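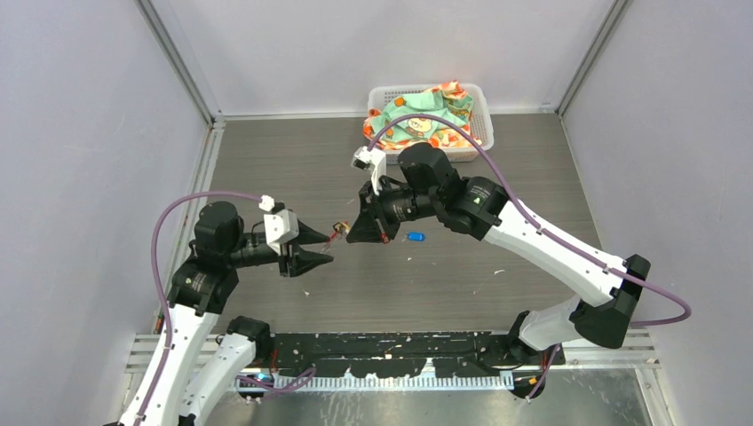 Tuesday, October. Briggs cell, both arms.

Goal for today was to find out whether the new Rellden build is really better at close-in two-arm work or whether it just got a nicer dashboard. Still leaning dashboard. Notes below so Burgi can argue with me.

Setup same as last week except for the planner build and the Sateck grasp scorer, which is now running on the wrist streams as well as the fixed one. I wanted to change one of those at a time. The config format changed and the old scorer won't load with the new planner, so I got both at once. Anything good or bad below could belong to either of them. Keep that in mind before anybody puts a number on a slide.

09:40. Calibration check. Reprojection error on the left wrist is fine, right wrist a bit worse than I like but inside the limit we set. The limit is one we set ourselves by looking at what we had been getting, so I don't find it very comforting. Did not recalibrate. If I recalibrate every time I am suspicious I'll never have two runs I can compare.

10:05. First plans with the tips close together. The release notes say the minimum clearance between arms is now "adaptive." What I see in the log is that it shrinks the padding on the finger links when it can't find a path, tries again, and reports success without saying it did that. 116 plans requested before lunch, and the summary page shows all of them solved. If I filter on padding still at the configured value, 40 of those are gone. So the success rate is a success rate for a different problem than the one I asked about. The value it shrinks to isn't logged anywhere I can find. I can back it out from the joint paths, and it's small.

To be fair, none of those were in collision when I replayed them against the full meshes. But the meshes are the arms as they come out of the CAD file. The purple cables aren't in there, and those arch up from the module on each wrist. The planner thinks that space is free. For moves with the wrists low and facing each other it makes no difference, and for anything where one forearm passes over the other it does. I put a fat capsule over each wrist as a stand-in and the solve time on the crossing moves roughly doubled. I'm keeping the capsules in. Burgi will say they are too conservative, and they are, and I'd like to see the less conservative thing that isn't wrong.

10:50. The fixed camera loses the interesting part every time. As soon as two grippers come together over something small, the fixed view is mostly gripper, and the tracker does what it did in the old build: keeps the last pose and slowly inflates the covariance. The new build draws the pose in green the whole time. Green used to mean "measured this cycle." Now it seems to mean "I have a pose." I went through the source and there is a flag for it, it just isn't connected to the color. Filed that one. Until it's fixed do not trust green.

The tangled red and yellow piece is the bad case. It's thin, the parts overlap, and the segmenter gives it a different outline nearly every cycle. The centroid jumps by more than the width of a fingertip. Sateck's scorer then reports high confidence on a grasp axis that has swung around since the last update. Two high-confidence answers that disagree with each other can't both be high confidence. I'd take a low number I could believe over this.

Idea, cheap: look at how much the grasp axis moves over the last several cycles and cap the score by that. Did it in a side script before lunch, not in the main tree. On the logged data it knocks the score down on pretty much everything thin and leaves the blue cylinder alone, which is what I wanted. I also wrote it while looking at that same data, so of course it does. Needs fresh logs before it counts for anything.

13:15. Wrist cameras. I expected these to rescue the situation and they do, partly. Close up, the left and right streams both have plenty of detail. The trouble is time. Urirby stamps images on arrival at the host and stamps joint states at the source. When the arm is still that doesn't matter. When it's moving, the object appears to slide a bit in the base coordinates in the direction of travel, and then slides back when the arm stops. I had been blaming the right wrist calibration for that. Some of it may still be calibration, but the sign flips with direction of motion, and calibration error doesn't do that.

Put in a constant offset as a stopgap. It helps. It's also a number I picked by turning it until the plot looked flat, so call it a guess.

14:20. Moved on to the key holder with the red handle, as the opposite sort of problem. Rigid body, good outline, should be easy, and then a lot of stuff hanging off it that isn't rigid at all. 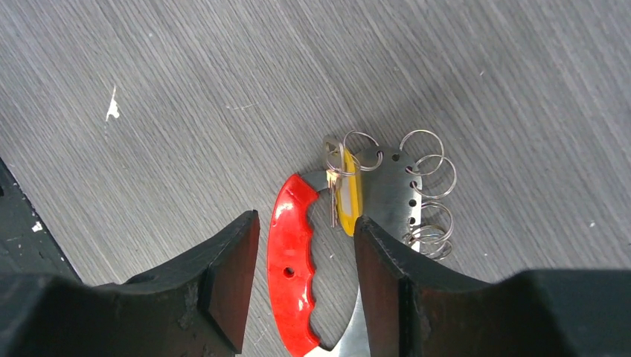
The scorer wants the handle, and it's right to want the handle. Where I disagree is what the planner does with the rest of it. Once a grasp is accepted it attaches a single convex hull to the gripper and plans with that. The hull for this thing takes in the steel plate, the rings, the key and the yellow tag as if they were one solid lump in one fixed pose. Turn the wrist over and the key and the tag will hang some other way, and the hull won't know. In one direction it's too big and blocks moves that are fine. In the other it's too small and I don't get told.

Depth on the steel is poor too, as usual. The plate picks up reflections, and what comes back has holes in it that are not the holes in the plate. The hull covers for that nicely, so you don't see how bad the input is unless you turn the hull display off. I would turn it off by default.

Tried asking for grasps on the plate only, handle masked out. The scorer put its top pick across the ring side, with one finger landing in the middle of the stacked rings. Score was higher than for the handle. I ran the query again on the same saved image to be sure and got the same thing, so at least it's repeatable. I'd guess a bunch of parallel bright wires looks to it like a nice graspable bar. Saved the image and the query with the ring grasp marked. Burgi, if you are writing to Sateck this week please attach that one and leave my comments out.

15:30. Point budget. Default on the wrist clouds is 2,000 points after downsampling. Raised it to 3,000 to see if the rings would come out as separate things. They didn't. Planning got slower, the hull came out the same, and the segmenter found one more blob that I can't match to anything. Put it back. More points of bad depth is still bad depth.

One thing that is better, and I should write it down since I've been complaining all day. Replanning when the target shifts by a small amount is much smoother than before. The old build would throw out the path and start over, and you would get that ugly pause and a new elbow configuration. The new one keeps the elbow where it was and bends the end of the path. I looked for the catch and so far haven't found one. I haven't tried it with both arms retargeting in the same cycle, which is where I'd expect it to fall down.

The soft-goods task with the cloth and the basket: not touched today. The demo video for the build shows cloth folding and I don't believe it transfers, but I have no data, so that's an opinion.

Open items:

Padding. Want the actual clearance logged per plan, and a hard fail option instead of silent shrinking. Without it I don't want to report a solve rate at all.

Green pose. Connect the flag to the color.

Timestamps. Find out if Urirby can take the camera's own clock. If it can't, measure the delay properly, moving and at rest, and throw out my offset.

Capsules for the cables. In the shared config now, both arms. If your crossing move fails and it used to work, check that first before you take them out.

Axis-jitter cap on the grasp score. Still in my scratch directory. Please don't merge it on the strength of this morning.

Attached object. Look at splitting it into a rigid part plus a loose swept volume for whatever dangles. Ask how much that costs at plan time before anybody gets excited.

Old planner with old scorer is still on the second partition. Running this morning's requests through it tomorrow, same seeds, padding fixed.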